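Search this site Go

Fold Shorts Flat, on a Table 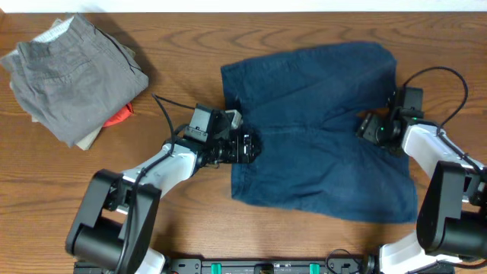 Shorts are the hardest ordinary garment to fold well, and most advice treats them as short pants. The geometry differs. Pants have enough leg length to absorb an error at the crotch; shorts do not. If the legs are misaligned at the first fold, the mistake stays in the finished piece and tilts whatever is stacked on it.

My position is that the work belongs on a hard, flat surface. A bed gives under the hand, and creases pressed out on one side return on the other. On wood, the waist can be squared first, then the legs laid one over the other along the center seam – 2 folds after that are sufficient.

Vlasta Kuruc has argued for rolling. Rolling saves drawer space, but it curls the hem, and I do not accept that trade for anything worn outside the house.

Filed under: Laundry, Opinion

© Prukthorpe | Contact | Back to top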